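Thursday night's loss and what to do with the bullpen
Flatley Park Supporters Forum > Senior Baseball > Game talk

leftfieldlinda
Well, I've had my tea and a bit of a sulk, so I suppose it's time to start the thread. I drove out to Hegarty for it, sat on the cold end of the bleachers with a blanket over my knees, and for five innings I thought we were in for a lovely evening. Amero was hitting his spots, the infield was chatty, and Jelínek turned a double play in the third that had the people in front of me standing up. Then came the sixth, and I'm sure you've all heard about the sixth by now.

My grumble, and I say it with a lot of affection for everybody in that dugout, is that Amero should never have gone back out there. He'd started missing up in the zone to the last two batters of the fifth and you could see him shaking his arm out between pitches.

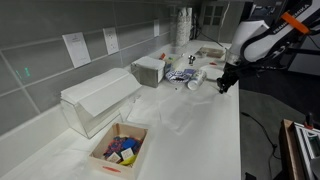
I know it's only April and I know the bullpen got used hard on the weekend, but if you've got a fresh arm sitting there with his jacket on, I'd sooner see him start the inning clean than come in with the bases full and one out. Poor young Fodik walked straight into it. First pitch, gap in right centre, and that was more or less the game.

hegarty_heckler
Good write-up Linda, and nice to see you out our way, even if you were on the wrong side of the field. I have to disagree about the starter though. He was at 41 pitches through four, so he was hardly cooked. The two walks in the sixth were both full counts and I thought at least one of them was a strike, and I was cheering for the other team!

bunt_first
41 through four, sure, but have a look at what the fifth cost him. Long inning, lots of foul balls. I'm with Linda.

Darragh Ní Bhriain
Hello all, I keep the book for the club so I'll stick to what's in it and try not to get myself in trouble. The fifth was a long one, bunt_first is right about that. What the book doesn't show is that our catcher took a foul tip off the thumb in the same inning and was setting up a bit differently afterwards, so some of those high misses may not be all on the pitcher. I'd also say, gently, that Fodik asked for the ball. He's a keen lad and he'll be better for it.

leftfieldlinda
Thank you Darragh, I'd missed the thumb altogether (I was probably pouring from the thermos). That does change how I feel about it a little. I still think you go and get him, but I'll grumble more quietly.

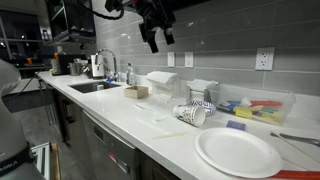 And I should have said in my first post that I have no complaint at all with Fodik. He stayed out there and got the next two hitters, and he ran hard to back up third when plenty of kids would have stood on the mound feeling sorry for themselves.

hegarty_heckler
He did, our bench noticed that too. What are you going to do about the bottom of the order, though? That worries me more than the pitching would, if I were you.

bunt_first
Bunt.

Danica Jelínek
Proud aunt of the shortstop here, so take this with a grain of salt — but the bottom of the order hit the ball hard and right at people. Give it a couple of weeks before anybody starts shuffling the lineup. Is the next one still the early start?

Darragh Ní Bhriain
Still the early start, Danica, and we're the home side, so bring a chair if you don't like the bleachers.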